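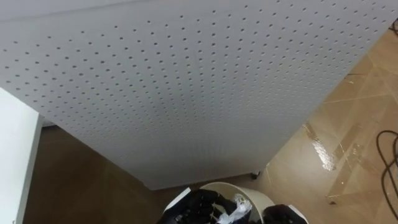 A white pegboard on casters can be rolled aside when you sweep.

How to tidy the corner around a desk
By Rosalind Nguyen-Tran

You need a trash bag, a damp cloth and a dry one. Start in September if you can, before the windows stay shut. Allow almost 100 minutes the first time.

1. Clear the floor
Roll the pegboard out and sweep where it stood. Wipe the wheels - hair winds around the axles. Do the strip beside the cabinet too, and go over any seams in the flooring with a narrow brush.

2. Sort the nightstand
Take everything off the top and wipe it. Keep the open shelf for things you use daily and put spares in the drawer. Face masks go back in their bag, folded flat, with the opening tucked under. Move bowls with liquid in them to the kitchen before you start on the desk.

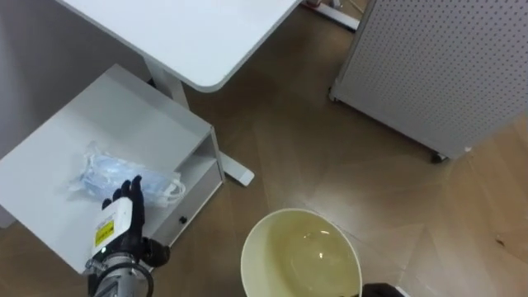 Light blue masks in their bag on top of the cabinet, next to the desk.

3. Wipe the desk
Work from the back to the front corner, then down the column to the foot. Dry it right away or it streaks.

4. Check the air purifier
Soft packages and wrappers tend to end up on top. Take them off, throw out the empties and keep the vents clear. Unplug the unit, then dust the perforated front with the dry cloth.
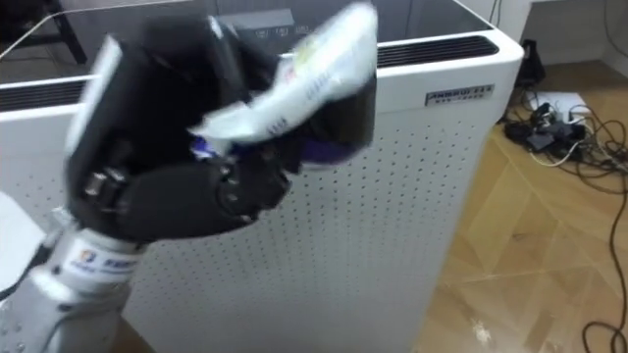 A crinkled white package at the top of the air purifier.

5. Put the pegboard back
Leave 3 inches between it and the wall. Hauke Ostermann hangs his cloths on the lowest row to dry.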